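# Free samples aren't free, and I'm done filling out the forms

Quick one before work.
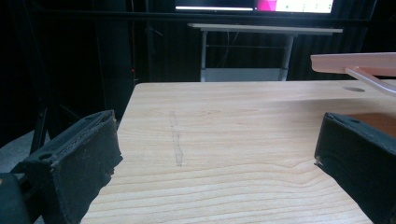 *Light wood grain, streaks and knots.*

I used to love product testing clubs. Loved them. You click apply, you answer a few things about your household, and a month later there's a full-size bottle of something on the porch. I told everybody. Signed my sister up, signed up Deisy Nina from my old job, who still has a shelf of Drurlow dish soap to prove it.

Not anymore. Or not the way they're run now.

Take the Vandeo panel. Applied in March. The form had 60 questions. Sixty! For a tube of hand cream. Some of it made sense – dry skin, allergies, fine. But then they want your income, what your car is, whether you plan to move. What does my car have to do with my hands. I quit at the income part, went back the next night and finished it anyway, which tells you how well this stuff works on me.

Got picked. The tube was travel size. And for that I owed them 2 reviews, 4 photos and a post on my own page with their hashtag, all inside 18 days. Miss any of it and you're out of the club.

That's a job. A small dumb job, paid in hand cream.

Now, Didier Pichon and I have gone back and forth on this in the comments, and he makes a fair point. Companies need to hear from regular people and regular people like free stuff, where's the harm. I agree with half of it. If you send me a bottle and ask what I think, great. I'll tell you. Too much perfume, cap leaks, whatever. But the review form had a box to check saying I'd contact them first if I was giving under four stars. Contact them first! So they can do what, talk me out of it?

I think that box is the whole problem. You read reviews on a store page, half of them have the little "received this product for free" note, and every one is glowing. Of course they are. The person who hated it is waiting on an email back.

Stemwood did it better, to be fair. Short form, one page, name and adress and a couple of check boxes. Furniture polish came in the mail with a card that said use it, tell us. No hashtag. I gave it three stars becuase the smell hung around all weekend, and they posted it word for word. I've bought two bottles since with my own money. So it can be done.

Po-yen Lui asked me if she should join the Yen snack box thing. My answer – read the rules page, all of it, before you give them a phone number. Look for how many posts they want. Look for whether they own your pictures after (Vandeo does, forever, I checked too late). Use a separate email. And if there's anything in there about talking to them before a bad review, close the tab.

Would I apply again? For full-size coffee, probably. I'm weak. But I'm skipping the income question.

Comments are open, I'll get to them tonight.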